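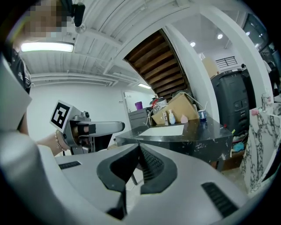 Sep 23, 2021

So the grippers are back on the bench again! Kacper and I have been at this since August, and I'd love to say we're nearly done, but the jaws on mine still close a bit lopsided. We run one each, which makes it dead easy to compare (his feels nicer, I'm trying not to be bitter). I reprinted the left linkage last night, 5 hours on the printer, and it came out 2 mm short. My own fault, I'd opened the old file.

Timo reckons I should stop fiddling and shim it. He's probably right, but then I'd know it was there, wouldn't I?

The software side is going better. Tag tracking holds up fine as long as you don't whip the thing about, and the lag I moaned about last time was just a rubbish USB cable. Next job is the trigger spring, which is far too stiff after 30 minutes of squeezing. If anyone's got a softer one lying about, shout!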